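Opening Doors the Slow Way

Amville, April. Half past nine in the morning and the first door has already beaten everybody in the room.

It's a simulated door, on a big monitor at Proleck, a small robotics shop above a tire store. The person at the controls has a handheld grip in one hand and a cold coffee in the other. Squeeze the grip, the robot's fingers close. Twist your wrist, the arm twists too. Sounds easy. I got a turn later and I can report it is not.

The project is called Sibiya. The idea fits on a napkin: don't write the robot a rulebook for doors, show it doors. Somebody drives the arm by remote control, opens the thing, the computer keeps the whole run. Then again. Then again with the handle a little higher, or the light moved. The target for one type of door is 57 good runs. On my morning there they had 40.

What counts as good? Long argument, that one. A run where the fingers bump the frame and recover, keep it or toss it? One camp says keep, the robot will need to know how to get out of trouble. The other camp says you're teaching it to bump into things. Right now they keep them, in a seperate folder.

The view is the hard part. You don't see the room the way you would standing in it. You see it over the gripper, tilted, close up, and your brain keeps wanting to straighten its neck.
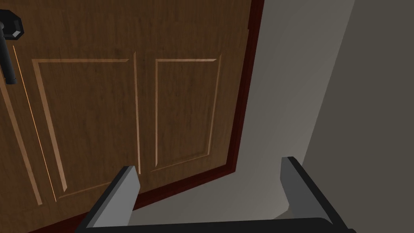

The handle, up in the corner

Black lever, top left, and you only get part of it. The gripper is way down at the bottom with its fingers spread, nearer the corner of the door frame than anything you'd want to grab. So where do you go from a spot like that? Up and left, says the beginner, and swings the arm into the paneling. I did exactly this. Twice.

Back off first. Get the whole lever in view, line up, then come in slow. The regulars do it without thinking, and that's sort of the point, the robot is supposed to pick up the habit with out anyone spelling it out.

By hand, too

Across the hall is the real arm, and a different way of teaching. No screen. You take hold of the wrist and walk it through the job yourself, like helping a kid with a golf swing. They call this setup Likasow. It's slower to reset and a lot harder on the shoulders. But you feel the latch. On the monitor you're guessing.

The team wants both. Cheap practice on the screen, a smaller pile of real ones to keep it honest. How much of each? Still open, and I heard 2 very different answers before lunch.

Last thing I saw was run 41, the arm pulled back, lever in full view, coffee finally put down.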